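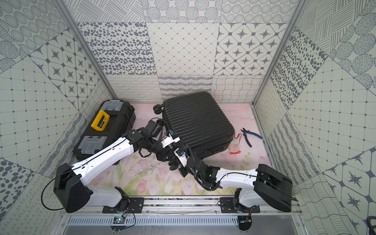
For January I must give Thibault Le Goff a list of what we want to buy for the second station, and I have started it now because last year I started too late and we paid for it. The first time I made such a budget, I wrote two arms, two grippers and a computer, and I believed I was finished. I forgot almost everything that sits between these things. Look only at the front of the station: the arms are bolted on an aluminum rail, under the rail there is a vent panel, and below the mounts hang small boards with red wires. None of this was in my first table. The suitcase was not there either, and I paid for it myself before I learned that test objects are a normal line in a budget.

So this year I work in the other direction. I begin with the small parts and I put the arms at the end. The arms have a price on a quote, and the quote from Baudry is clear and good until the end of the year. For the small parts there is no quote. You have to go and collect the prices, and this took me three evenings.

The list has 49 lines at the moment. Of these, 19 are cables and connectors, which looks foolish on paper, but Hugo Hervieu went through them with me and could remove only one. He also asked me to put spare finger plates for the grippers. I had one spare set, he wants three. We agreed on two and I wrote three, because Thibault always cuts something and I prefer that he cuts there.

The wrist cameras are the part where I am still not sure. Pádraig Dunne likes the small model from Clulau, and I understand him, it is light and the cable is thin. But the delivery time is 40 working days, and if one breaks in March we wait until May. Endden has a camera which is heavier and a little more expensive, and they keep it in stock. I think I will take the Clulau for both arms and one extra, and so the extra one is our stock. If somebody has experience with either of them on a small arm, please write me, I would be glad to read it.

Now the enclosure. We have patterned tiles on the walls of the first one and I was asked if we want the same. I put 600 euros for walls and floor covering together, with some reserve. The floor mat is cheap and it will be replaced during the year, so I count it two times. The corner posts and the rail come from the same supplier as before. Folke Söderlund still has the drawing, only the length of the rail must be changed, he wants a bit more space between the two bases for large objects. A suitcase lying on its side already takes much of the floor, and Nendska, our partner in this project, wants to send us larger things next year.

What I have not solved is the money for hours. Mounting the first station took two persons more than a week, and these hours were never written anywhere. Didier Caron told me that hours do not belong in an equipment budget. He is right for the form, there is no box for it. I added a page behind the table anyway, with the hours per step as well as I can remember them, and I will see what happens with this page.

The quote for the power supplies is still missing. I asked two times. When it comes I will update the total and send the file to everybody for reading, and I ask you to look especially at the lines for tools, because there I have copied from the old list and I do not trust it. We have wire cutters enough. We do not have a good torque screwdriver.

August 30, 2018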